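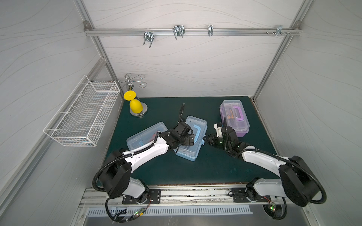 Fig. 2. Light blue plastic box on a dark green tabletop.

Section 2: Putting Up the Sustar Wall Rack

By now you should have unpacked the carton, found the hardware bag taped under the bottom flap, and put the foam somewhere it will stop squeaking. If the hardware bag is missing, check the flap again. Most of the missing bags reported to our Flerdale office are found during the phone call.

You will need a pencil, a level, a stud finder, a drill, and a Phillips screwdriver. The small wrench in the bag is for step 8 and will try to get lost before then.

Choosing the wall

1. Pick a stretch of wall at least 70 inches wide, clear of light switches, thermostats, and doors that swing. Open the doors to make sure. People remember their doors as smaller than they are.

2. Find the studs and mark each one in pencil. If your stud finder reports a stud everywhere, change its battery. If it still does, you have either a very well-built house or a bad stud finder.

CAUTION: Do not drill directly above or below an outlet or a switch. Wires usually run straight up and down from these, and the rack can live a few inches to the left.

Hanging the rails

3. Hold the top rail against the wall with its lip facing up. Both long edges look alike from a distance. Only one has a lip, and it is the one you want.

4. Set the bottom edge of the top rail 61 inches from the floor. Level it using the level, even if the ceiling line looks trustworthy.

5. Mark the screw holes through the slots, put the rail down, and drill pilot holes at the marks that fall on studs.

6. Drive the long screws most of the way in, check the level again, then finish tightening. If the rail has drifted, loosen the screws and nudge it. The slots allow for a small amount of human nature.

7. Repeat for the lower rail, using the paper spacer to set the gap. The spacer is printed at full size on the back page of this guide – please cut it out before recycling the guide, and please read the rest of this section before cutting it out.

NOTE: On plaster walls, use the Clenberg anchor set (part 3529, sold separately). The anchors in the hardware bag are for drywall and will make no effort on plaster.

Fitting the shelves

8. Hook each shelf over the top rail, swing it down until it clicks, and tighten the locking bolt with the small wrench. Snug is enough. A bolt that groans has been snug for a while.

9. Press down on the front edge of every shelf with both hands before you put anything on it. It should not tip, slide, or click a second time. A second click means the first one was only practice.

Loading

10. Put heavy things on the lowest shelf and light things on the top one. Paint cans are heavy things. So are phone books, if you have kept them.

11. Boxes with clear lids are worth the extra money on any shelf above eye level. With a solid lid you will write a label, then change what is in the box, then believe the label.

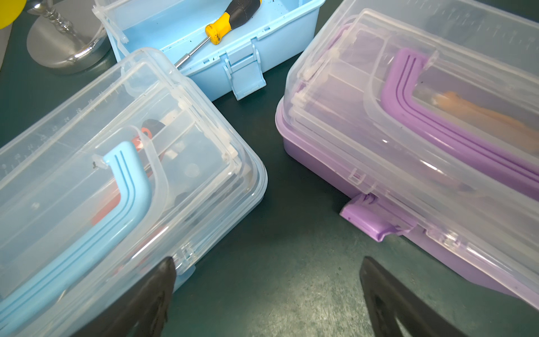

The same goes for any box you open less than twice a year. Turn handles toward the front where the box allows it, and leave a finger's width between neighbors.

12. Go back after a day or two and check the locking bolts. Give any loose one a quarter turn. After that, once a year will do. Our shop tester, Jamila Kumarasinghe, does hers in May, along with the smoke alarms and the gutters.

CAUTION: The rack is not a ladder. It has been used as one in testing, once.

If you bought the Savolainen corner bracket, do not fit it yet. It goes on after the second rack, and its instructions begin in Section 3.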